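Carnets > Atelier Pikine > Établis et plateaux

5/11/25

Bon, le plateau de la grande table. Je reprends le carnet là où Gertraud l'avait laissé, c'est-à-dire au milieu d'une phrase (« penser à refaire le chant côté »... côté quoi, Gertraud ?). J'ai regardé les quatre côtés, ils en ont tous besoin, alors la question est réglée.

Ce matin j'ai passé presque deux heures dessus. Dépoussiérage à la brosse douce, chiffon à peine humide, puis chiffon sec dans le sens du fil. J'avais envie d'attaquer directement au racloir et je me suis retenue, parce que Gervasio m'a encore rappelé l'épisode du plateau Hemby, celui qu'on avait creusé au beau milieu en voulant enlever un rond de tasse. On le voit toujours, le creux, quand on pose une règle dessus. Enfin bref : chiffon d'abord, on regarde, et on décide après.

Et puis j'adore ce morceau de bois, il faut bien que je l'écrive quelque part ! Très clair, presque crème, avec du rosé par endroits, et ce fil qui file tout droit bien sagement avant de faire une vague, comme s'il contournait quelque chose. J'ai cherché un nœud et il n'y en a pas. Cristóbal penche pour un nœud resté dans la planche voisine au débit, Milagros pour un arbre qui a poussé de travers, et ils ont tenu là-dessus tout le café.
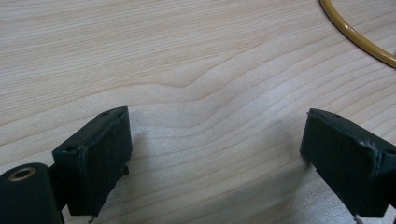 Pour la finition, j'hésite toujours. L'huile Sondurside est bien jolie sur les chutes mais elle jaunit, et je n'ai aucune envie de perdre ce rosé. La cire Vlachopoulos le garde mieux, sauf qu'elle marque dès qu'on pose un verre, et ici on pose des verres (et des pots de colle, et des sandwichs). J'ai préparé deux chutes, une de chaque, poncées pareil, et je les ai mises sur le rebord de la fenêtre avec leur nom au crayon au dos. Ne pas les bouger, ne pas s'en servir comme cales, merci !!

Grain : je veux finir au 1000 sur une des chutes pour voir si ça vaut la peine. À mon avis non, le bois devient lisse comme une assiette et l'huile n'entre plus. Horacio jure le contraire. On comparera au doigt, les yeux fermés, et le perdant nettoie l'aspirateur.

Un truc qui m'embête : dans la vague, le fil change de direction, donc le rabot va arracher à coup sûr. J'ai essayé sur une chute avec un petit remous du même genre, fer affûté de frais, passe très fine, en biais : ça s'est bien passé à l'aller et j'ai eu de vilains éclats au retour. Avec le racloir, rien du tout, de beaux copeaux bien fins. Donc racloir à cet endroit-là, et une main légère. J'ai refait le morfil du petit racloir, il coupe vraiment bien maintenant, attention aux pouces.

Autre chose, l'éclairage. Avec la lampe du plafond le milieu paraît délavé et on ne voit pas les rayures. Je me suis mise accroupie avec la lampe de poche au ras du plateau et là, évidemment, j'en ai trouvé plein. Je les ai entourées au crayon tendre, très légèrement. Si quelqu'un gomme mes ronds, je le saurai.

Bidon d'huile : pesé à 958 grammes, étiquette refaite. Ça suffit pour deux couches, il faudra en recommander avant February (pardon, février, je recopie l'étiquette du fournisseur). Les feuilles abrasives fines sont rangées dans le tiroir du bas avec les cales en liège.

Reste à faire : les chants, donc, tous. Décider huile ou cire quand les chutes auront pris un peu de lumière. Demander à Gertraud la fin de sa phrase.

Commentaires

Gertraud Tanner : Côté fenêtre ! J'étais partie répondre au téléphone. Et pour la finition je vote cire, on n'a qu'à acheter des dessous de verre.

Horacio Acuña : Le 1000 entre les couches, pas avant la première. Tu ne m'as pas laissé finir. Je ne nettoie donc rien.

Milagros Mansilla : J'ai déplacé une des chutes d'un centimètre pour fermer la fenêtre, pardon. Elle est revenue à sa place.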